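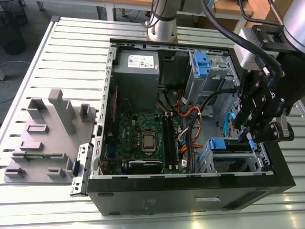
Bulletin n° 326 — page 2

APPEL À PARTICIPATION
Rencontres d'avril à Drarent : logement, contrôles d'identité, conditions de travail

Le collectif Pleltano organise en avril trois journées de rencontres à Drarent et cherche des participantes et des participants. L'appel s'adresse aux personnes qui militent déjà dans une association, un syndicat ou un comité de quartier, et à celles qui n'ont jamais mis les pieds dans une réunion. Aucun diplôme n'est demandé, aucune carte d'adhérent non plus.

Pourquoi ces rencontres

L'automne dernier, plus de 400 personnes ont marché du quartier des Tanneries jusqu'à la mairie après l'annonce des expulsions dans les immeubles de la rue du Lavoir. Dans le cortège, il y avait des locataires, des lycéens venus parler des contrôles d'identité devant la gare et des salariés de l'entrepôt Skidico, en conflit sur les horaires de nuit. Beaucoup habitent les mêmes cages d'escalier. Ils ne s'étaient pourtant jamais réunis ensemble, et les trois mobilisations ont continué chacune de leur côté pendant l'hiver.

Les rencontres doivent servir à mettre ces groupes autour de la même table, à comparer les méthodes et à décider de quelques actions communes avant l'été. Les décisions seront prises par les personnes présentes, à la séance plénière du dernier jour.

Qui peut participer

Nous avons 100 places. Elles sont ouvertes à toute personne de 16 ans ou plus vivant ou travaillant à Drarent ou dans les communes voisines. Les mineurs doivent fournir une autorisation parentale. Une partie des places est gardée jusqu'à la clôture pour les locataires de la rue du Lavoir et les salariés de nuit, qui peuvent s'inscrire par simple appel.

Les organisations peuvent envoyer plusieurs personnes, à condition que chacune remplisse sa propre demande. Les élus en exercice sont invités au débat public de la première soirée et ne participent pas aux ateliers.

Ce que nous demandons

— être présent du début à la fin, sauf contrainte de travail ou de santé signalée à l'inscription ;
— choisir un atelier principal et s'y tenir ;
— prendre part à une tâche collective (cuisine, accueil, traduction, garde des enfants, rangement) ;
— ne pas enregistrer ni photographier les discussions sans l'accord du groupe ;
— respecter la charte de Pleltano, envoyée avec la confirmation.

Les ateliers

Connaître ses droits lors d'un contrôle. Animé par Rosimeire Arruda, juriste. L'atelier part de situations vécues et comprend des mises en situation. Il aboutira à un dépliant de poche, en français, en arabe et en portugais.

Tenir face à une expulsion. Lecture des courriers, calendrier de la procédure, recours possibles, permanences entre voisins. Apportez vos documents si vous le souhaitez ; ils ne circuleront pas.

Parler aux collègues. Comment préparer un premier entretien, établir une liste, faire remonter une revendication. Animé par Bjarke Overgaard, ancien délégué syndical dans la logistique. Une séance du soir est prévue à 20 h 30 pour les salariés qui travaillent en journée.

Raconter la lutte. Écriture de tracts, radio, affiches. Le groupe tiendra aussi le journal quotidien des rencontres.
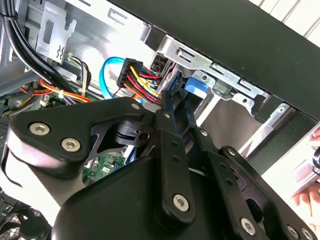 L'intérieur d'un boîtier d'ordinateur ouvert.

Lieu et accès

Tout se passe à la salle Ketilsson, derrière l'ancienne gare de marchandises. L'entrée et les sanitaires sont accessibles en fauteuil. L'étage ne l'est pas : aucun atelier n'y sera placé. Le bus s'arrête devant la salle, mais le dernier départ est à 21 h 15 et un covoiturage sera organisé pour les retours plus tardifs. Merci d'indiquer dans votre demande si vous avez une voiture et combien de passagers vous pouvez prendre.

Accueil à partir de 8 h 30, café sur place. Les ateliers commencent à 9 h 15.

Repas, hébergement, enfants

Les repas de midi et du soir sont compris. Ils sont végétariens, et les allergies doivent être signalées à l'avance. Les personnes qui viennent de loin peuvent être logées chez l'habitant. Nous cherchons encore des chambres et des canapés, y compris pour une seule nuit.

Un espace enfants fonctionne pendant tous les ateliers, à partir de trois ans. Il ferme à 19 h. Pour la séance du soir, contactez-nous, nous essaierons de trouver une solution au cas par cas.

Coût

La participation est à prix libre et se règle sur place. Les frais de transport peuvent être remboursés sur présentation des billets, dans la limite de la caisse disponible. Les demandes des personnes sans revenu sont traitées en premier.

Langues

Les séances plénières se tiennent en français, avec traduction chuchotée en arabe et en portugais. Pour la langue des signes, deux interprètes sont réservés pour les plénières et le débat public. Si vous en avez besoin en atelier, dites-le dès l'inscription.

Comment s'inscrire

Envoyez une demande à l'accueil de Pleltano, par courrier ou en la déposant à la permanence du local, de 17 h à 19 h. Une demi-page suffit. Indiquez :

— votre prénom et un moyen de vous joindre ;
— votre commune ;
— l'atelier choisi, et un deuxième choix ;
— en quelques lignes, ce qui vous amène ;
— vos besoins (garde d'enfants, repas, hébergement, traduction, accessibilité).

Les personnes qui préfèrent s'inscrire de vive voix peuvent le faire à la permanence, quelqu'un notera les réponses. Les demandes sont lues par deux membres du collectif et les listes sont détruites après les rencontres.

Chaque demande reçoit une réponse, positive ou non, avant la fin du mois de mars. En cas de désistement, prévenez-nous dès que possible pour que la place soit proposée à la liste d'attente.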